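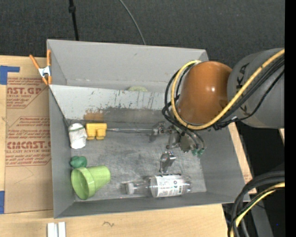 Leitura de 4 min

LEIA-ME — Caixa Pakance, lista de objetos e notas de arrumação

Atualizado em 14/3/24 por Hedvika Čierny

Oi! Se você chegou nesta pasta procurando a planilha da caixa cinza, achou. Este texto acompanha o arquivo objetos.csv e conta como eu organizo a coleção de miudezas que chamo de Pakance (o nome veio de uma etiqueta velha, grudou e ficou). Escrevo em primeira pessoa porque sou eu que mexo nisso quase todo dia, e porque documento muito formal eu mesma não leio.

O que tem na pasta

objetos.csv — uma linha por objeto, 415 no total
fotos/ — 784 imagens, com nomes que batem com a coluna "foto"
notas.txt — meus rabiscos, sem ordem nenhuma, leia por sua conta e risco

Sobre a caixa

A caixa é grande, cinza fosco, de paredes altas e inclinadas, e fica em cima do tampo de madeira clara. Eu divido o interior com uma placa cinza mais clara, meio deitada, que deixa uma faixa estreita no fundo e a área maior na frente. A placa é segura por um grampo de mola de cabos laranja, preso no canto. Já tentei fita, já tentei calço de papelão, e o grampo ganhou de longe! Se a placa escorregar, solte o grampo, ajuste e prenda de novo no mesmo canto.

A placa tem riscos, uma mancha cor de ferrugem e um borrão escuro comprido. O piso da caixa também já está bem gasto e raspado. Nada disso entra na planilha: "estado" é coluna só para os objetos.

Como os objetos são agrupados

Tenho uma regra simples, que mantenho desde fevereiro: cada rodada junta coisas de formas bem diferentes. Uma peça de plástico amarela, toda quadradona e com dois toquinhos de um lado, vai junto com um copo ou potinho verde-claro e com alguma coisa branca amassada. Misturar assim me ajuda a ver o que rola, o que encaixa e o que fica emperrado no canto. Os redondos adoram fugir para trás da divisória, então confira a faixa do fundo antes de dar uma rodada por encerrada (eu esqueço sempre).

Colunas da planilha

nome — como eu chamo a coisa, sem frescura
cor — a cor principal; se tiver duas, vale a que ocupa mais espaço
forma — redonda, comprida, em bloco, irregular
grupo — Rotby para os rígidos, Steltetti para os que amassam
estado — inteiro, gasto ou quebrado
foto — nome do arquivo

Rotby e Steltetti eram os nomes das duas gavetas onde tudo isso morava antes. Pensei em trocar por algo mais claro, mas aí teria que renomear metade das fotos e desisti.

Coisas que ainda me incomodam

A coluna "cor" é uma bagunça nos verdes. Tem verde-claro, verde-escuro e um amarelado que mudo de lugar toda vez que abro o arquivo. Se você tiver olho melhor que o meu, mande sugestão!

Faltam medidas em 10 linhas, todas de peças compridas e finas, que são chatas de segurar junto da régua. E há 2 objetos com o mesmo nome, "bolinha torta". São diferentes, juro, só me faltou criatividade.

Uso e contato

Pode copiar, adaptar e usar em aula ou em projeto próprio. Só peço que mantenha o nome Pakance em algum canto. Correções vão para a pasta Dwivedi, num arquivo de texto separado, com o nome do objeto na primeira linha — não edite o csv direto, por favor, porque eu trabalho numa cópia minha e acabo gravando por cima.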